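The case against the divided box

April
by Tatu Mollel

I have been told, more than once, that my drawers would be fine if I only had the right boxes. Jörg Voß is the main offender. He has one for batteries, one for fuses, one for the little feet that come off chairs, and he can't walk past a shelf at Hekow without picking up a lid and clicking it.

So I gave in. I bought a grey see-through box with a hinged lid and dividers inside, and put it on the table with the honest intention of sorting out the drawer beside the stove. Three evenings, I told myself.

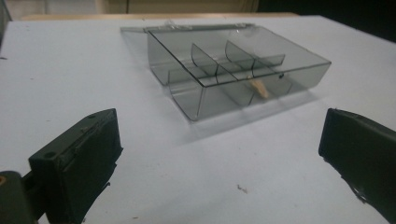
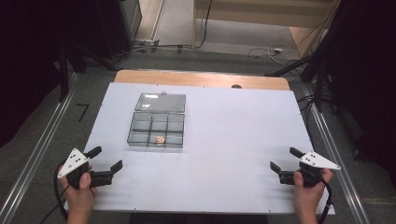

My trouble with a box like this is that somebody else has decided what size my things are. Pegs, fine. Rubber bands, fine. But the drawer also holds a tape measure, a bicycle key, birthday candles and a ball of string, and the string doesn't care for compartments. You end up with one tidy box and the same drawer underneath it.

Then there's the colour. The smoky plastic is meant to let you see what's inside, I suppose, but shut the lid in a dim kitchen and everything goes the same shade of grey. My old biscuit tin hid its contents too, and it cost me nothing.

Jörg says I'm doing it wrong and should have started with labels. He swears by the Skarkia ones. I looked them up and they come in packs of 100, which tells you something about the sort of person who buys them. I have 2 labels' worth of categories: things I use, and things I might.

I'll grant that the lid lies flat when it's open - my neighbour's box has one that flops shut on your knuckles. And I'll keep the thing until winter, to be fair to it. The string is going back in the tin.

Contact | Copyright Tatu Mollel | Back to top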